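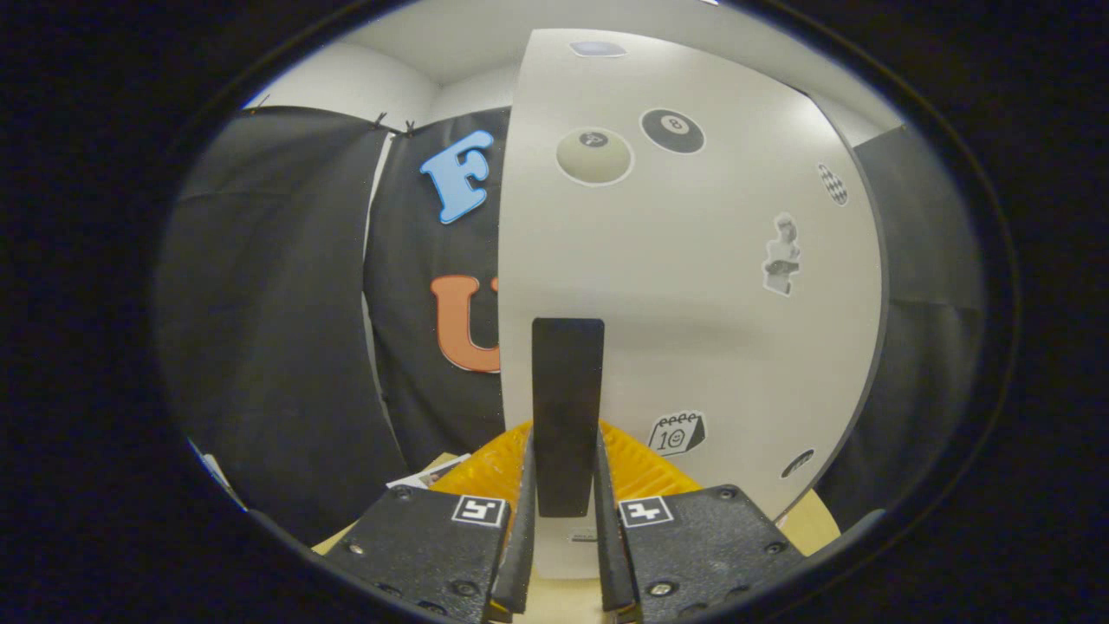 Words by the Displays Officer, Vandon House Collections

Gallery: The Sticker Panel

The sticker panel forms part of the Catari Room, which reopened to visitors on January 23, 2024 after a short closure for redecoration. The room is given over to printed ephemera of the everyday kind: labels, cards, transfers and stickers, most of them made to be used and thrown away. The wider collection holds over 2,000 such items, of which 137 are on display at present.

The picture on this page was taken at the table by the panel. A black eight ball, with its number in a white circle, shares the curved white surface with a cream-coloured ball. Near them are a white sculpted bust, a calendar icon showing the number 10 and a small round sticker in black and white checks. The small grey-blue rectangle near the top is easily overlooked.

On the light wooden table, an upright black block stands with a ribbed orange object around its base, and a small printed card or photo lies to the left. Black fabric hangs beside the panel.

Stickers in this room are grouped by eye - subject, maker and date play no part in the arrangement. Details of individual items are held in the Rotico index, which may be consulted in the reading room on request. Appointments last 60 minutes and should be booked through the Mets desk on the ground floor.

Visitors are asked not to touch the stickers or lift their edges. Photography for private use is permitted without flash. Requests to reproduce pictures from this gallery should be made in writing to the Displays Office.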